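Dishwasher tripping the safety switch at 3 am: my running log

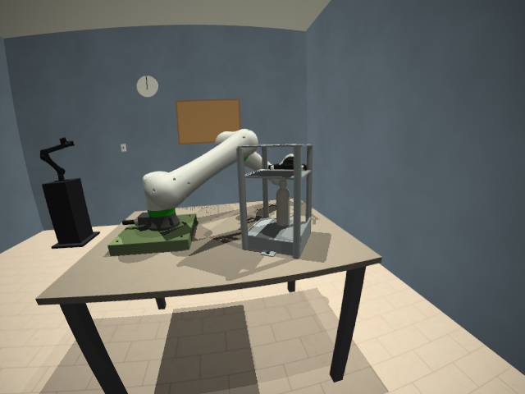

7 min read

Posted 2020-07-20, with bits added underneath as I went

Right, so this started as a ticket with Cenmont support and then grew legs, because their portal only lets you type 489 characters at a time and I am not a 489 character person. I've pulled all my notes together so the next poor soul with a Dalten dishwasher and a touchy switchboard has something to read that isn't a forum thread from a decade ago where the last post is "fixed it, cheers".

THE PROBLEM

We're in a weatherboard place in Clastville, rewired before we bought it, with a fairly modern switchboard and safety switches on everything. Sometime in March the kitchen power started dropping out overnight. I'd come down to make a cuppa and the fridge would be dark and the clock on the oven would be fine (oven's on its own circuit, which took me an embarrassing while to work out). Reset the switch, everything comes back, good as gold for days. Then bang, gone again.

First time I blamed the toaster. It's an old toaster and it has a look about it.

WHAT I TRIED FIRST

Unplugged the toaster for a week. Tripped twice.
Unplugged the kettle as well and boiled water in a saucepan like it was a camping trip. Tripped again.
Moved the fridge to the laundry circuit with an extension lead overnight (don't leave it like that, I know, I know). Kitchen tripped, fridge stayed on. So the fridge was off the hook, and I apologised to it.

That left the rangehood, the microwave and the dishwasher. We run the dishwasher on delay start so it goes on the cheap tariff, and once I started writing the times down it was pretty obvious. Every trip was on a dishwasher night. I set the oven clock and the microwave clock to match, and since the microwave loses its time when the power goes and the oven doesn't, I could subtract one from the other once I'd switched back on. Felt like a detective!

Trips were landing a good while into the cycle, never at the start. Remember that, it matters.

TICKET OPENED WITH CENMONT

They're the service agents for Dalten in our area. I gave them the model, the purchase date and my little table of times. First reply was the standard one:

"Please check the door is closed firmly and that the filter is clean. Please also make sure the appliance is not connected through a power board."

Door was closed, filter was clean (well, it was after I cleaned it, there was a whole olive in there), and it's plugged straight into the wall socket in the cupboard next door. Wrote back and said so. Second reply asked me to do a factory reset, hold start and the half load button until it beeps. Did that. It beeped. Ran it that night, tripped.

Third reply was from an actual person called Els Brouwer and things improved enormously. She asked what nobody else had, which program was I using? Intensive, every time, because we have teenagers and lasagne. She asked me to run a cold rinse, then Eco, then Intensive, in the daytime, and stay near it.

DAYTIME TESTS

Cold rinse: ran to the end, no trip.
Eco: ran to the end. I got cocky.
Eco again, next day: tripped in the final hot part.
Intensive: tripped in the main wash, as it was heating up. I was standing right there with a tea towel and I still jumped.

Els said that pointed pretty strongly at the heating element. The way she explained it, the element has a metal sheath around it, and if moisture gets in through a tiny crack or a tired seal, some current leaks to earth when it switches on. A safety switch is looking for exactly that kind of leak. The machine can wash happily on cold forever and you'd never know.

She also said stop using it until it's been tested, and please don't take the bottom panel off yourself. I'd been eyeing off the bottom panel, so fair enough.

THE SPARKY BIT

Cenmont wanted to rule out our wiring before sending a tech, which annoyed me at the time. I got in Ingvar Brynjólfsdóttir, who did our neighbour's solar and works under the name Vídalín (I spell it out for people as "the one with the accents"). He tested the safety switch itself first, and it was tripping where it should, so no weak switch. Then he tested the kitchen circuit with everything unplugged and that was clean.

Then he put his insulation tester across the dishwasher plug. Cold, it passed, but he made a face. He had me run it until it had been heating for a bit, switched it off at the wall, pulled the plug and tested again, and this time it failed by a mile. He wrote the readings on the back of his invoice, I photographed it and stuck it on the ticket.

One other thing he picked up. The rangehood had a small amount of leakage too. Legal, nothing wrong with it, but it all adds up on the one switch, and that explained why some nights tripped and some didn't. Rangehood on while I was finishing up late = dishwasher had less room to misbehave. I'd never have got there on my own.

COSTS, BECAUSE I ALWAYS WANT TO KNOW

Ingvar's visit: $456, including a new double power point I'd been putting off.
Cenmont's first quote for element, seal and labour: $958.
A new machine of the same sort from the shop in town, fitted: up to $2120 depending on how silly you go with the cutlery drawer.

Our machine was a few months out of the written warranty. I asked Els, politely, whether a heating element should really be dying at that age, and mentioned consumer law in a very friendly way. She took it to her supervisor and they came back with parts free, labour half price. I said yes before they could think about it.

THE FIX

Tech came out, had the thing on its back on an old doona in the middle of the kitchen, and swapped the element and seal. He showed me the old one and there was a brownish blister near one end, smaller than a lentil. All that carry-on for a lentil!

He ran it on Intensive with the rangehood going flat out. No trip.

STILL OPEN

I've left the ticket open for now and I'm keeping a note of every run. So far every cycle since the repair has finished, on the overnight timer, with the rangehood on and off. Ingvar wants to split the kitchen so the dishwasher has its own safety switch, and I'm inclined to let him when he's back to look at the shed lights.

IF YOURS IS DOING THE SAME

Write down the times before you ring anyone. It was the most useful thing I did.
Note how far into the cycle it goes. Trips during heating and trips at the very start are different faults (the tech reckoned start-of-cycle ones are often the inlet valve or water in the base tray).
Don't just keep resetting the switch. I did it for weeks and I'm not proud of it.
If the first couple of replies on your ticket are canned, answer them anyway and quickly. You get to a person sooner.
Leave the cover on and get a licensed sparky to do the testing.

UPDATE

A couple of people have asked whether the delay start was the cause. No, it runs exactly the same program, it just runs it while you're asleep, so you find out in the morning when the milk's warm. I've gone back to using it. Also the toaster is back on the bench, and I've said sorry to that too.

Ticket status: waiting on customer (me). I'll close it once we've got through a month of lasagnes.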